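Altberg by Night: boxed campaign kit from Skimley
Filed under: Reviews, Horror, Boxed Sets

I've now run this thing from the first funeral to the last, which took my group from the end of summer until February, and I have opinions. Most of them are fond. A few concern the index.

Altberg by Night is a vampire campaign kit for people who like their undead political and their politics tedious in an enjoyable way. You get the book (335 pages, hardcover, heavy enough to press flowers), a folded city map, a deck of cards, a pad of character sheets, and a cardboard screen for the game master to hide behind while frantically looking up what a bailiff does. The rules are a trimmed version of the ones Skimley used in their earlier sea-horror game, minus the boats.
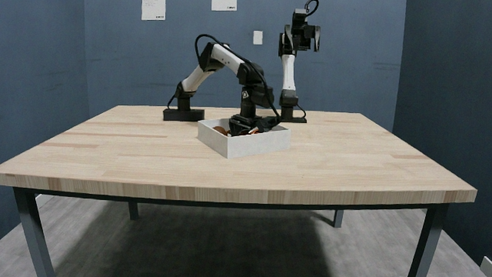

The setting is Altberg, a river city with one bridge and far too many bishops. Vampires have been running it for centuries, badly. The old blood live uphill and own the mills. The newer ones live down by the tanneries, where the smell covers for a lot. Between them sit the Boutros, a bloodline of moneylenders who have lent to both sides for so long that neither can afford to kill them. If you only use one piece of this box, use the Boutros. They're written with real glee, and every debt in the book comes with a stated amount, a due date and a horrible form of collateral. One of my players borrowed against her own reflection in the second session and spent the rest of the campaign avoiding shop windows.

Outside the walls is the Hukeck, a marsh that may be a place, a heresy or a very old creature lying on its side. The book refuses to say which. It gives you evidence for all three and then a chart for deciding whose evidence turns up this week. I ran it as a heresy until the marsh moved. My players were upset, which I took as a compliment.

Let's talk about the night cards. There are 12 of them, one for each hour of an imagined long winter night, and you turn one over at the start of each scene. Every card gives you a bell, a rumor and a hunger. The bell tells you who is awake. The rumor is usually false, though never uselessly false. The hunger is what the local dead want most at that hour, and it's rarely blood. At the third bell they want to be apologized to. At the seventh they want soup. I read that one aloud with a straight face, and it produced the best scene we played all winter. 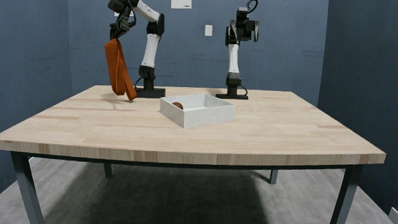 Orange strap held above the table

The trouble with the cards is that twelve isn't many. By the middle of the campaign my group knew the deck the way you know an uncle's stories, and someone would mutter "soup" before I'd finished turning the thing over. Skimley suggests writing your own replacements and supplies a blank template for it on the last page of the book. One template. On the last page. In a hardcover you'd have to break the spine to photocopy.

Combat is quick and mean. You roll against your own hunger, so the starving hit harder and think worse, and a fight between two well-fed elders mostly consists of threats. I liked this a lot. The player who had built a duelist liked it less, then went four nights without feeding to see what would happen. The rules covered what would happen in considerable detail.

Feeding is handled with a short table and a bit of taste. Each victim has a name, a trade and something they were planning to do tomorrow, and the effect on the table was that people started feeding on rats.

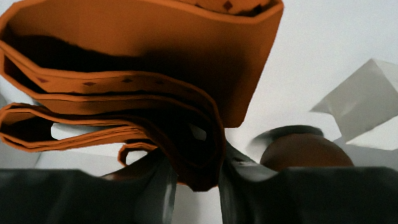 The art budget clearly went to the vestments. Altberg has more orders of clergy than it has wells, and the book gives each one a full-page plate showing how they dress, how they dress in mourning and how they dress when they'd like you to think they aren't armed. The Penitents of the Lower Bridge come off best. Their mantles are that same burnt orange, going brown toward the bottom of the folds, with a thick rolled hem that the text says is good for hiding letters. My group stole one in the fourth session, and it solved more problems than any sword they owned. The vampires get comparatively little: a lot of black coats, a few good hats, and one elder painted from behind, I assume because the deadline arrived before the face did.

The writing swings around. The city chapters are excellent, dry and crowded with petty grievances. The history chapter reads like a tax record that somebody has sworn at. It covers the founding, the second founding, and the legal dispute over which founding counted, and the dispute gets the most pages. Skip it until your players do something that makes it matter. Mine never did.

And the index, which I promised to complain about. It lists "bridge" and sends you to "crossings." It lists "crossings" and sends you to "tolls." Tolls has an entry, and it's about the bells. 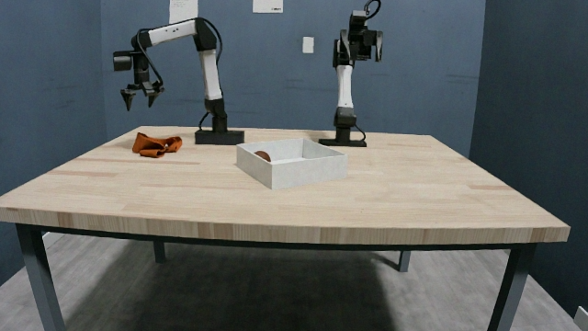
Then there's the map, and here you should measure your furniture before buying. Unfolded, it's bigger than any surface I own, and the Hukeck hangs off the end where the cat can reach it. There's also no grid. Skimley wants distances judged by "the patience of the walker," a lovely phrase and no help at all when somebody wants to know if they can outrun a hound. You want a big worktable with some depth to it, and if you can get one with a pale butcher-block top like that, so much the better, as those long narrow strips running side to side make a perfectly decent set of range bands once you slide the map up and let the tokens spill over onto the wood. We did it all on a round dining table and argued about curvature.

Prep is lighter than the size of the box suggests. I spent 30 minutes before most sessions, nearly all of it deciding who owed money to whom. The introductory adventure, in which you attend your own funeral and are asked to contribute to the flowers, needs no prep at all and works nicely as a one-evening game if you never mean to go further.

I wouldn't hand it to a group that wants dungeons. There's one cellar worth the name in the whole city and it's full of contracts. I'd also warn anyone with more than five players that the debt rules bog down fast, as everyone ends up owing everyone and the game master ends up with a ledger.

The things I'd fix are the index, the blank template and the dice, which are black with dark red numbers and can't be read by candlelight, the one condition under which the book insists you play.

Rating: 4 coffins out of five. Skimley says a Hukeck sourcebook is coming. I hope it doesn't explain the marsh.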